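How Long Do People Really Wait at the Lights in Distham?

I loved doing this project! Over two weeks in May I stood at the Fellitz Road crossing with a stopwatch and a flask of tea, and timed 154 waits on foot.
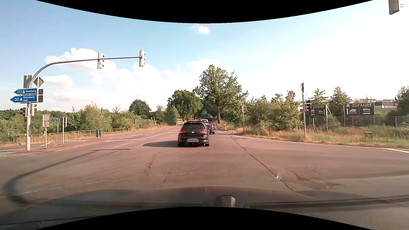
Department of Geography and Planning

The longest waits came just after school finished (no surprise to any parent!), and most people gave up on the green man after around 20 seconds. I'd love to repeat it in winter, when it's dark by four.

Arūnas Mägi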